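Books > Applied Automation > Part Two > Chapter 4

Filed under: Simulation packages, Household tasks

Chapter 4
Evaluating a Packaged Task Library

Chapter 3 treated the simulator as something the reader builds. Most teams buy one. This chapter takes a single commercial product, the Magagula household kit from Vondodent, and works through the questions a buyer should settle before signing. The kit is sold as a license with room files, a gripper model, and a set of scripted tasks. Support is handled by Flendcombe under a separate contract, and the two renewal dates do not have to match.

The base license covers 100 rooms. The extended license covers 598, most of them variations on the same floor plans with different surface textures and furniture. Güven Uçar, who ran the acceptance trials at Destau, logged 2501 episodes over one July and grouped the faults under four headings: contact, reach, view, and reset. The same headings organize the sections that follow.

4.1 What the license includes

A room file holds geometry, surface textures, light positions, and the starting pose of every loose object. Textures are assigned at load time from a shared pool. A buyer who expects the colors of a real kitchen will not get them by default, and the option to lock textures is set per room in the configuration file - it cannot be set for the whole library at once.

The gripper model is a two-finger parallel type. Finger width and opening distance can be edited. Finger shape cannot, at least in the version tested, and a request to change it is billed as custom work.

4.2 The wrist view

All scripted tasks supply a view from behind the fingers. At close range a flat panel can take up most of that view, and the part the policy needs, such as a handle, may sit in a corner. At longer range the fingers cover less of the room, but small flat objects on the floor become hard to tell apart. Both conditions should be part of any acceptance test.
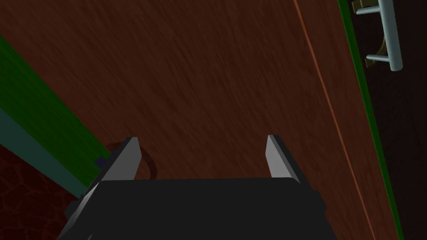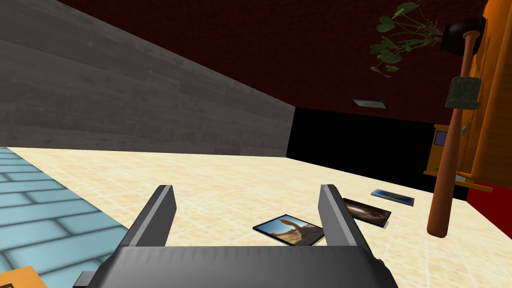

Rendered views over the open fingers: a wood-grain panel at close range, with a bar handle at upper right (first); picture cards lying on a tiled floor (second).

Uçar's procedure was to score the two ranges separately. A single success rate hides the difference, and the vendor's own report gives only the single rate. The buyer should ask for the episode logs and divide them by distance to target at the moment the fingers begin to close. The logs are plain text, one line per step, and need no special software.

4.3 Contact settings

Contact stiffness is stored in the gripper file and again in each room file. Where the two values differ, the room file takes priority. This is stated in the reference manual but not in the setup guide, and it accounts for most of the contact faults in the Destau log.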